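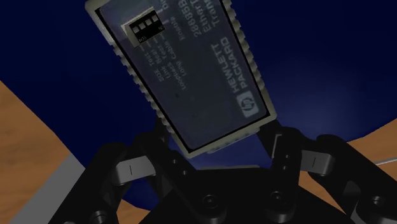
# Cup-tied after one washed-out game?

**ponholm_scorer**

I do the registrations for Ponholm Cricket Club. We have a batsman who moved to us from Restgate in June. The league approved the transfer and gave him a new registration number, 1767, and he has played two Saturday games for us with no problem.

The trouble is the Menon Cup. He was on the Restgate team sheet for their first round game. It was a 38-over match and it rained. Skutden got to 56 for 2 and then it was called off. He fielded but never batted or bowled. The game was replayed the next week and he wasn't picked for that one.

We have a cup game on Friday evening. Is he cup-tied or can we play him? The handbook says a player may not "appear for more than one club in the competition in the same season" and it doesn't say what an appearance is. I've emailed the league and heard nothing back. Our captain says an abandoned game doesn't count. I would like something better than that before I hand in a team sheet.
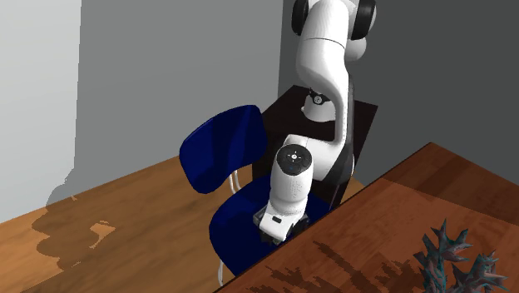 **skutden_seconds**

I would leave him out. The usual reading is that you have appeared once the team sheets are exchanged at the toss and the game starts. It makes no difference if you bat or bowl. He was on the field when balls were bowled, so it's hard to argue he didn't appear.

The replay is a new match as far as the score goes, but that doesn't wipe out who played in the first one. Look at how your league treats suspensions. In ours, an abandoned game where play started counts as a game served. If yours does the same, they will almost certainly say it counts as an appearance too.

Also, the transfer approval and the new number have nothing to do with it. That only covers league games.

**longstop**

Play him. Abandoned means it never happened. We did this a few years back and won and there was no complaint.

**offside_trap_no**

Please don't go by the answer above. No complaint just means the other side didn't check. If they do check, the normal penalty is that you lose the tie, and some leagues add a fine.

What I would do is phone the cup secretary and not wait on the email. The number should be inside the front cover of the handbook. Ask one thing: does being on the team sheet in an abandoned match count as an appearance under the cup rules? Then ask them to send the reply in writing, even a text message.
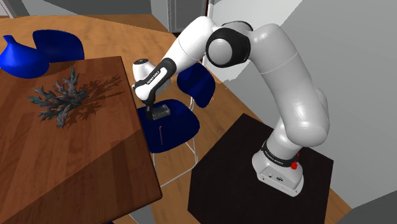 If they say he can play, take that message to the ground and show it to the other captain before the toss. Put his name on the sheet as normal.

If you can't get hold of anyone by Friday lunchtime, pick someone else. Getting the other captain to agree isn't enough, as captains can't waive an eligibility rule between themselves. You can still ask for a ruling afterward, and if it goes your way he is free for the next round.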